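Home | Kits | Arms | Sensors | Index

Brekeveo Tabletop Arm Kit

Sat 15 December – by the Sisto staff

The Brekeveo is a small tabletop robot arm sold as a kit by Rernard. It is meant for simple pick-and-place work and for classes in basic robotics. The kit costs 1560 dollars and covers the arm, its gripper, a power supply and a printed guide of 80 pages. It comes unassembled.

Design

The arm is made of white 3D-printed parts joined by black servo motors. Wires run along the outside of the links – a choice that makes repairs easier but leaves them open to snags. A green clamp holds the base to the table. The gripper has two white fingers.

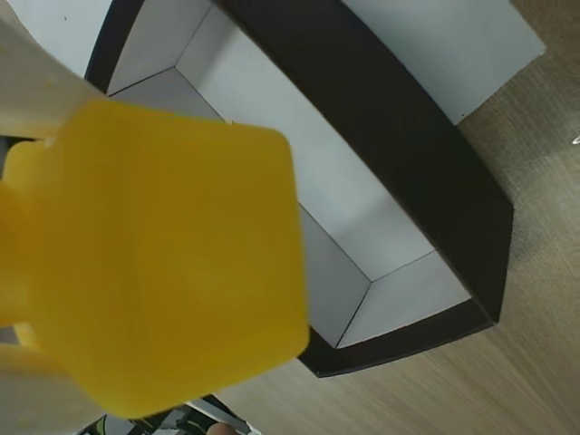

Work area

Rernard leaves the layout of the work area to the buyer. Two sheets of white paper laid end to end give a light, even ground, and small marks on them can serve as start points. An open box with black walls and a white interior works well as a target, with a yellow block as the part to be moved.

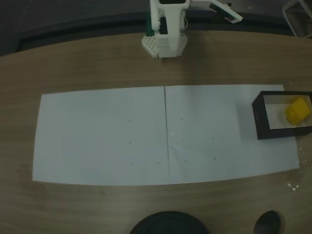
Mounting

The base can be clamped at the edge of a table or screwed down through the holes supplied. Clamping needs no tools and is the usual choice. A wall close by does not prevent use, as the arm folds back on itself when raised, though its swing should be checked at low speed first. 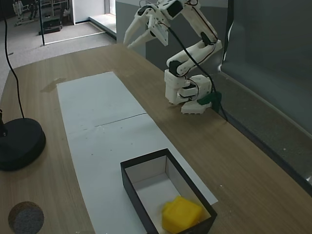
Software

Moves are recorded by hand or written as short scripts. The control program stores up to 602 saved positions. A May update, named Zalewska, added slower starts and stops and a setting for how firmly the gripper closes. Older kits can take the update by cable.

A common first task is to pick up a block from the paper and set it down in the box. The guide has the user bring the open gripper to a point near the block before the final approach.

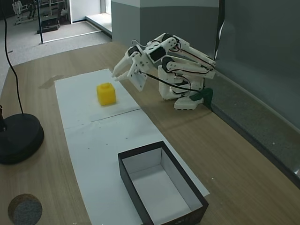 Versions and service

A school pack with two arms sells for 2865 dollars. Spare servos and fingers are sold one at a time. Printed parts are covered for one year, but wires are not.

Last updated: Sat, first edition of the entry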